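3.2 Collecting the clean-up examples

Most of what went wrong in our first round of data (see Section 2) went wrong because we were too tidy. We set the bottles up in neat rows, always with the labels facing us, and the policy learned neat rows. So when we sat down on February 11, 2018 to plan the second round, the one rule we agreed on was that the person setting the table shouldn't think too hard about it. Drop the bottles, let them roll, leave them where they end up (unless they end up on the floor, in which case, sorry, pick them up and try again). Some stand, some lie down, and a few land so close to the bin that the arm has hardly any room to get its fingers in.

The task itself is easy to say: put the bottles in the bin. We stuck with a light mesh wastebasket with a plastic liner folded over the rim, and I'll admit I fought against that liner for weeks! It wrinkles, it shines, and it changes shape every time somebody swaps the bag. Flurina Schwaiger wanted it kept exactly for those reasons, and she won.

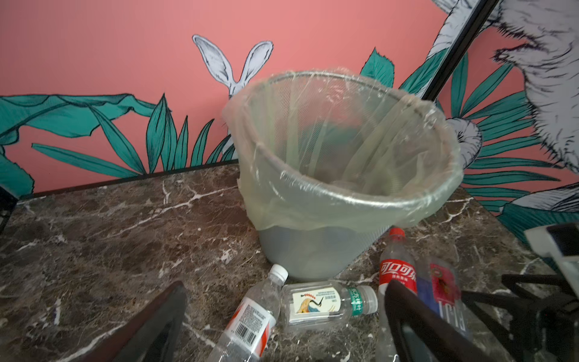
The bottles came from our own recycling, mostly, plus a bag that Thaddäus Lüthi carried over from the Brusolmont office. We didn't take the labels off. Clear plastic is hard enough for a camera as it is, and a strip of red or green gives the network something to hold on to. But we also didn't want it leaning on labels completely, so torn ones stayed in the pool, and so did anything squashed. I kept wanting to throw the ugly ones out, and I kept being told to put them back.

We collected 3000 episodes this way. Of those, 400 are what we call messy starts, where the table also holds things that aren't bottles, such as markers or a small box. Another 200 were thrown away, nearly all of them because the operator stopped halfway through to fix a bad grasp and then forgot to mark the episode as restarted. (I did this more than anyone. Lüthi has the log.)

Each episode is saved with the wrist view and the fixed view side by side. The two don't always agree about what matters. Up close, a gripper finger can hide the lower half of the very bottle you're reaching for, while the fixed view still has it but can't tell you much about how it's lying against the tabletop. We tried training on each view alone and didn't like either result; the numbers are in Section 4. The printed walls stayed up for the whole collection too. They're busy, with animals and big leaves all over, and we liked having a background that a lazy network couldn't just average away.
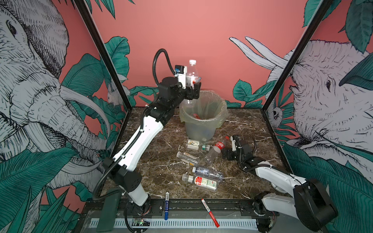 Figure 2. Two-arm clean-up. The left gripper holds a bottle over the lined bin while the right one is lowered beside a Coca-Cola bottle lying on its side.

Using both arms raised a question we hadn't settled beforehand, namely who gets which bottle. At first we told operators to split the table down the middle. That made for very regular data and some pretty silly reaching, with one arm waiting while the other worked through a crowded half. After November we dropped the rule and let people choose. The episodes got shorter and also a lot less alike, and the policy trained on them, which we call Colari, was better at picking up a bottle the other arm had knocked away. The older split-table episodes are still in the set, tagged so they can be left out.

One last thing on labeling. We only mark two moments per bottle, when the fingers close and when they open over the bin. Anything finer took too long and our labelers disagreed with each other anyway.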